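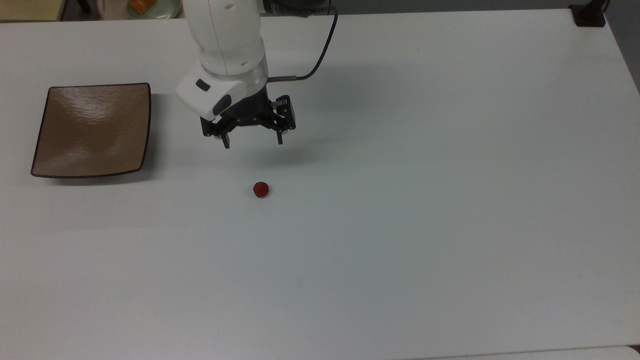

The Belkadi plate in brown, on the white Jenura table

Belkadi square plate, brown. Used every day for two months.

I bought this plate because I was tired of round plates. My kitchen has one narrow shelf, and round plates leave empty corners on it where only dust is living. The square one goes to the wall and stays there. I write this review for people who also have a small place and want to know if a square plate is practical or only pretty.

First, the color. On the shop page it looked almost black to me, and I was afraid it would be too heavy for my table. It is brown. I have a white table, the Jenura, with a matte top, and I wanted something on it that does not disappear. My old plates were white too, and in the evening, when I have only the small lamp on, I once put my glass on the edge of a plate because I did not see where it ends. With the brown one this does not happen. A red thing beside it also looks nice, a tomato or whatever you have. My neighbor Paula Surdu came for coffee and asked at once where it is from, and she normally does not look at plates.

Food on it looks different than on white, and you must like this. Rice, eggs, white cheese and pale soup dumplings are beautiful. Beef stew and dark bread are less beautiful, you see mostly brown on brown. For chocolate cake I still take an old white plate.

Now the corners. I had two worries about them. The first was that sauce would run there and I could not reach it with a spoon. This is partly true. A round spoon does not fit in the corner, so I use bread, which I would do anyway. The second worry was chips. A corner is the first part which meets the faucet, and I am not a gentle dishwasher. After two months I have one very small rough point on one corner, I feel it with my finger but I do not see it. I think it came from the sink on a morning when I was late. I can't blame the plate for this.

Washing by hand is easy. The sponge goes flat over the middle and then you have to turn it four times for the sides, a little more work than the circle you make on a round plate. In the dishwasher of my sister it did not stand well. Her rack is made for round plates, and the square one leaned on its neighbor the whole program. It came out clean but I heard it knocking. If you have a dishwasher, measure the space between the pins before you order more than one.

In the microwave it gets hot at the edge before the food is warm. I use a cloth to take it out. My microwave is the small Dronus with a turning glass, and the plate turns in it without touching the walls, but there is not much room left. A larger square plate would stop turning, I am quite sure.

About scratches: my steak knife leaves thin gray lines. At first I was upset and wrote to the shop. Kittipong Sukprasert from their customer service answered the same afternoon and told me to rub the lines with baking soda and a wet cloth. I did it, and most of them went away. Two are still there if I hold the plate to the window. He also offered to exchange it, and I said no, it was not necessary.

I should say something about the table too, because some people asked me under my last review if I am still happy with it. Yes. The matte surface does not shine into my eyes and it takes only a soft shadow from the lamp. It shows crumbs, and it shows coffee rings if you leave them until the next day. A plate with a rough bottom could scratch it. I pushed the Belkadi slowly over one corner of the table, the one by the wall, to test this, and found no marks. I still lift it when I move it, from habit.

Before this one I tried the Driltano square plate, which is cheaper. It was not flat. When I cut something it moved like a bad chair, and I sent it back after 6 days. The Belkadi stands still. I press hard when I cut pizza and it does not move.

What I don't like, apart from the corners: it is sold one by one, and there is no bowl in the same brown. I asked, and they are thinking about it for May. The box was also much too large, full of paper, and it took me longer to flatten the box than to wash the plate.

Would I buy it again? Yes, and I have already put a second one in the basket, so that a guest does not have to eat from the white one. For a family with a dishwasher I would say buy one first and try it in your rack. I give four stars from five. The missing star is for the knocking and the spoon.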